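One Table, One Pink Box

Panagiotis Georgiev has opinions about storage, most of them formed while looking for a cable. He runs the workroom at Veline, and his rule is that the table gets cleared before anyone goes home. "A table is not a shelf," he told me. "I have said this 19 times since October."

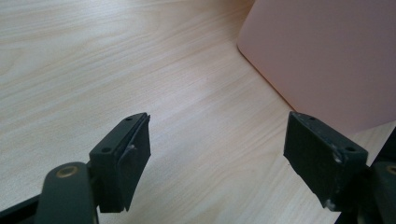 Page last changed: February 16, 2025

The table is pale, with a wood grain he calls "beige with ambitions." He likes that it shows everything left on it.

Then there is the box - pink plastic, hinged lid, white latch. I asked about the color. "Gray boxes vanish. I lost three of them in this building."

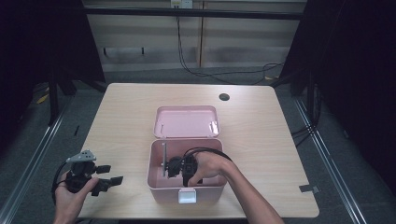
"Cables go in last," he went on. "Put them in first and they knit themselves to whatever lands on top. I once spent a lunch hour on one knot."

His colleagues at Flokar label everything. Georgiev finds this showy. 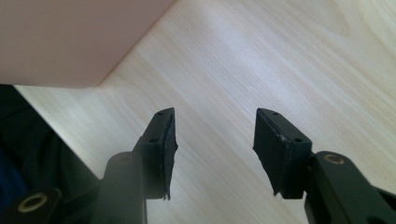
On Closing the Lid

"If you have to lean on it, something is in there that shouldn't be," he said.

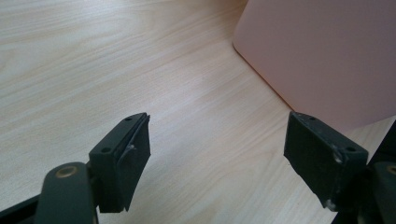
"And don't sit on it. People sit on it." He wouldn't say which people, but he looked at the door for a while.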